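6/23/23
Dye bench, Standov workshop

Third go at the weld-leaf yellow. The first two came out the colour of old sellotape, so expectations are modest and I am wearing the apron that already looks like that.

Recipe as before, with one change. Wool from the Grellent cone, washed last night, 280 g dry. Alum at the usual rate. Leaves chopped smaller than last time, steeped overnight in rainwater from the butt and strained through the old pillowcase. Chalk went in at the end, a pinch at a time, until the bath stopped looking like tea and started looking like something you might pay for.

Held it at 42 degrees for the first half hour, then let it creep up. The hotplate has two settings, sulking and furious, so "creep" is generous. Wool in for almost 30 minutes longer than planned: I was on the phone to Nodow about the late mordant order. It is still late. They were very nice about it.

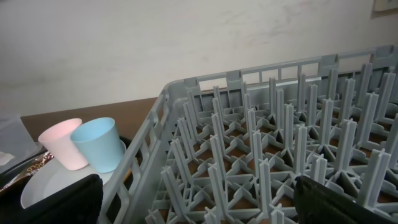
Grey rack, upright pegs over a lattice base.

Colour on lifting: a proper yellow, a bit green in the shade. The Sriwong skein from February is warmer, but that one had the good leaves and I have been smug about it ever since. Streaky at one end where I tied it too tight. Same mistake as in February, same end, so at least the method is consistent.

To do: rinse again tomorrow, dry out of the sun, cut a snippet for the window test. Label it this time. The drawer now holds 2 snippets marked "yellow, good?" and I can't tell which one I meant.

Leftover bath is in the lidded bucket. It smells like a pond. Please don't tip it out, I want to try iron in it.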